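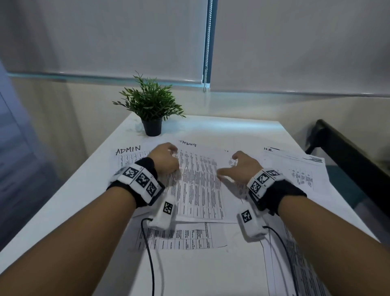

Drurnen Street Direction Records is a table of one-way and two-way designations for street segments in the town of Drurnen, compiled from council minutes, signed traffic orders and the drawings attached to them. Most of the older orders exist only on paper. Coding was done by hand, and the values were typed in afterward. The current release holds 2,421 rows.

Contents

segments.csv – one row per segment per designation period
orders.csv – one row per traffic order, with the minute reference
changes.txt – corrections since the first release
scans/ – page scans of the orders, where the town clerk allowed copying

Fields in segments.csv

segment_id: stable key, never reused
street_name: name as printed in the order, not the current name
from_node, to_node: cross streets at each end
direction: one of TWO, FWD, REV, UNK
status: in_force, repealed, proposed
order_id: key into orders.csv
coder: initials of the person who entered the row

FWD means that traffic moves from from_node to to_node. REV is the opposite. UNK is used when the order names the street but the drawing is missing. A street that is two-way for part of its length is split at the cross street where the rule changes, so do not group by street_name and take the first value.

Proposed and adopted

Rows marked proposed come from consultant reports and staff memos. They were never voted on, or the vote is not in the minutes we have. Filter them out before making any map of how traffic runs today. The Lindemann corridor study alone accounts for nearly 2,000 of the segment mentions we reviewed, most of them repeats that did not become rows.

Where a report and a signed order disagree, the order wins and the report is kept as a separate row. Shengli Qiu and Haiyan Hou coded the orders independently. Guoqing Kong settled the differences, and his notes are in changes.txt.

Known problems

Bus-only lanes running against traffic are not recorded. A street with one is coded by its general traffic direction.
Temporary closures for construction are left out, including the July detour on Gavodora Avenue.
6 orders have no legible effective date. The date field is blank for these.
4 segments near the rail crossing have conflicting orders with the same date. All versions are kept and flagged in changes.txt.

Loading

Files are UTF-8, comma separated, with a header row. Blank means not known. The Sikix importer reads segments.csv without changes, but it drops order_id unless orders.csv is loaded first.

Corrections

Send the segment_id, the order or minute reference, and a page number to Jingyi Dai. Reports based only on current street signs are logged but do not change a row until an order is found.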